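Euan MacKinnon wants me to believe he can clear 200 parcels before lunch with one scanner and a table. I have been to enough small shipping rooms to doubt it, and I tell him so.

"You can doubt it," he says. "I did 280 once, in August."

With help?

"With my cousin for 2 hours. So, yes, some help."

MacKinnon runs the returns desk at Truvham, which takes back unwanted orders for Guvlow and a few smaller shops. His pitch is that a person with a handheld beats the sorting software that Gidby sells. Gidby would say otherwise, and he has never tried their product. When I ask how he knows, he shrugs. "I know what it costs."

He scans the label, waits for the beep, then slides the parcel away. What about labels that won't read? "Almost 40 a week. I type those in." That sounds like a lot of typing to me, and he doesn't keep a record of how long it takes. He also admits the small packets get buried under the boxes – "they slide, you have to dig" – and that one sat in the pile for days before a customer called. 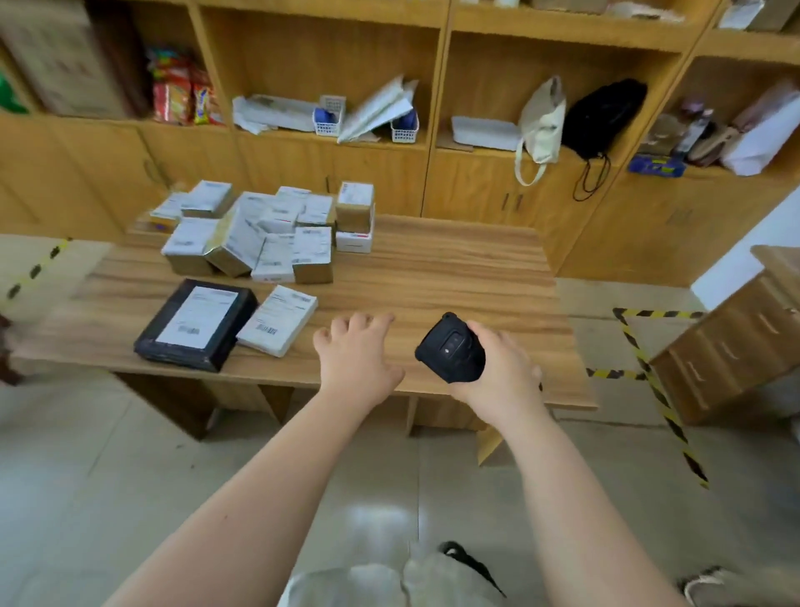

*Scanner in the right hand, labeled parcels waiting on the left side of the table.*

I ask if he'd put his numbers in writing. He says Mensah, the shop next door, already asked him that.

"And?"

"I told them to come and watch."

They haven't come yet.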